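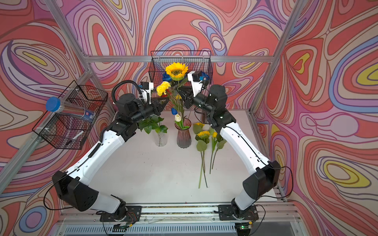 PRESS RELEASE
2020-12-15

Prikside florists' group unconvinced after robot open day at Dorkar

Members of the Prikside Growers and Florists Group visited Dorkar's workshop for an open day on automated flower arranging. The group thanks Dorkar for the invitation and the tea. It will not be recommending the system to its members.

The demonstration used a pair of robot arms, working with artificial flowers and glass vases on a white table. It lasted 60 minutes. Dorkar had told visitors in August that the arms would be "ready for the shop floor" by winter.

"An artificial sunflower doesn't bruise, and its stem doesn't snap when you squeeze it," said Grażyna Szczepańska, who chairs the group. "I asked to see it done with real tulips and was told that would come later. I'd like to know when."

The group put five questions to Dorkar in writing before the visit and has had answers to two. Still open are the cost of repairs, the time needed to set up a new design, and who clears up when a vase goes over. A busy shop in our area may send out 300 bunches in the week before Mother's Day, and members saw no evidence that the arms could keep up.

Radu Dumitrescu, who led the session for Dorkar, told visitors that the work is at an early stage and that speed is not yet the aim. The group accepts this, but notes that the invitation said something rather different.

Leszek Kwiatkowski, a member with a shop in Prikside, was a little kinder. "Two hands is the right idea. I'd go back and look again if they use fresh stock."

The group has offered to supply the fresh stock.

Press contact: Stanisława Tokarz, Prikside Growers and Florists Group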